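Minutes, software meeting of the Fustex project
November 14, 2021

Present: perception, planning and tooling groups. Wurness joined by phone. The minutes of the last meeting were accepted with one correction: the item "camera delay" belongs to tooling, and it was written under planning by mistake.

**1. Cloth in the basket**

Perception reported on the new segmentation model. It finds the rim of the blue basket well. With the cloth it is weaker: when the fabric is folded over itself, the pink part and the pale part are often given as two objects. Planning then asks for two grasps where one is enough.

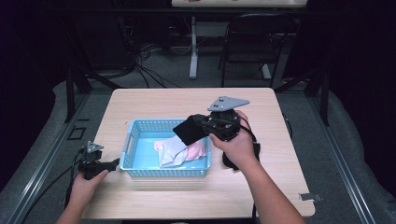

It was discussed whether to add more labels or to change the merging step. Wurness prefers the merging step, as labels for 9 recordings must be made again in any case after the change of format. Agreed: first the merging step, then we look at the result together.

**2. Time alignment of left and right streams**

The two gripper streams are still written with separate clocks. In 11 recordings the difference was large enough that the replay tool refused the file. Tooling has a patch in Peng, our recorder, that writes one common clock. The patch is not yet reviewed. Planning asked that old files stay readable, and tooling confirmed this.

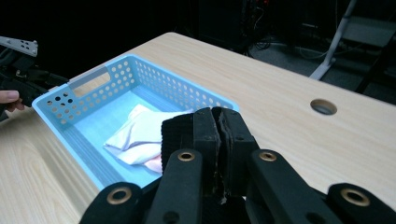
There was also a question about the opening width. Peng saves it in millimeters, but Jernomik reads it as a value between zero and one, and the conversion is done in two different places in the code. It should be done only in the reader. Until this is merged, please do not compare widths between the two programs.

**3. Planner**

The planner sometimes chooses an approach which passes through the basket wall. The reason is the collision model, which was made in May for a smaller basket. Planning will measure again and update the file. No decision about the speed limit; moved to the next meeting.

**Actions**

- Perception: merging step, test on the folded cloth recordings
- Tooling: review of the clock patch, conversion only in the reader
- Planning: new collision model
- Wurness: send the list of recordings for new labels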